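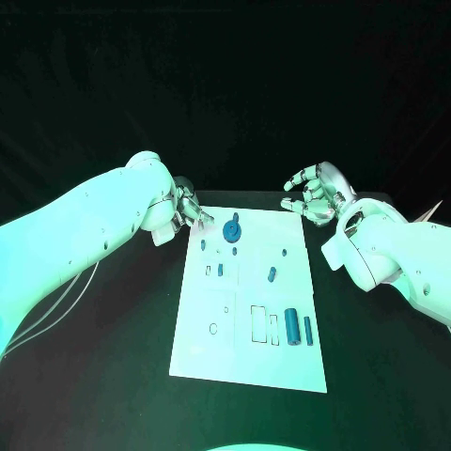

The Last Good Flat Surface
What a sheet of paper needs, and why your table probably isn't giving it

April 20, 2024

Clear the table. All of it. Mail, keys, the mug with the dead tea bag. Now put down one sheet of plain white paper and try to fold it in half so the corners meet.

Harder than you remember, right?

I have been folding paper at a desk for 3 weeks straight for this piece and I am still bad at it. Less bad. My first letter-folds came out like fans that had been sat on. The ones from this morning would go into an envelope without a fight. Total so far, 131 sheets, most of them now in the recycling.

Started with a trip to Lopes, the stationery store in Luvstead, which keeps a long table at the back for its Saturday-type crowd – people who make their own envelopes, people who fold programs for weddings, one man with a stack of maps. The store sells paper by the sheet. 117 kinds, according to the card over the drawers, and I believe it. I bought five sheets of the cheapest and got a look.

First thing they tell you there is that dark tables win. White paper on a white counter, you lose the edge. Your eye goes hunting. On black or near black the edge jumps out and you can see right away when the sheet has crept a few degrees off square. And it will creep. Mine ends up tilted every time, I fold right handed and drag the whole thing round with me.

Does the tilt matter? Not to the fold. The paper doesn't care where it's pointing. Matters to your back if you lean to follow it.

Second thing, guide lines. I figured these were cheating. Faint printed ones, the kind you only catch when you bend down, and the regulars use them all the time. A page split into regions gives you something to aim for while your hands learn the distances. Trullitz prints a practice pad like this, gray lines on white, and I went through one and a half of them. The trick is to quit looking at the lines about halfway down the pad. Look at the corners instead. Everything happens at the corners.

So, corners. Pick one up with the pad of the finger, never the nail. Nail leaves a dent and the dent shows forever. Bring it across slow. Hover over the spot before you let it touch – a second, no more – and then land it. Hold it there with the other hand. Only then press the crease, from the middle out. I was pressing from one end to the other for a week and getting a little wave at the finish, a tiny extra ridge, drove me nuts.

Humidity is a whole other thing. Paper in November behaves differntly from paper in a damp spring. Dry sheets snap and crackle and want to crack on the fold, damp ones go soft and the crease sort of mushes. Leave the pad out in the room overnight before you start. Don't keep it on the radiator. I kept it on the radiator.

Tools? Hardly any. A bone folder is nice, the Bendar one is nice, the back of a spoon is fine. A ruler if you are scoring heavy stock. A lamp set low and off to one side so the crease throws a shadow. Skip the cutting mat, the grid on top of the guide lines makes you dizzy.

What surprised me was the clearing. Ten minutes of folding wants a table with nothing else on it, and I don't own a table like that, or didn't. I moved the printer. I moved the plant. The plant is on the floor in the hall now and seems okay with it. The space stayed empty for two days, then a catalog showed up, then a phone charger, then batteries.

I cleared it again last night. Letter-fold, gate fold, one more letter-fold. Elbows off the surface, shoulders down. Both hands over the paper before either one touches it, that was the note I kept getting at Lopes, and I kept forgeting it and grabbing.

If you want to try, a ream of plain copy paper will do for a month. Fold the grocery list. Fold the gas bill before it goes in the drawer. Start with thirds, halves get boring fast.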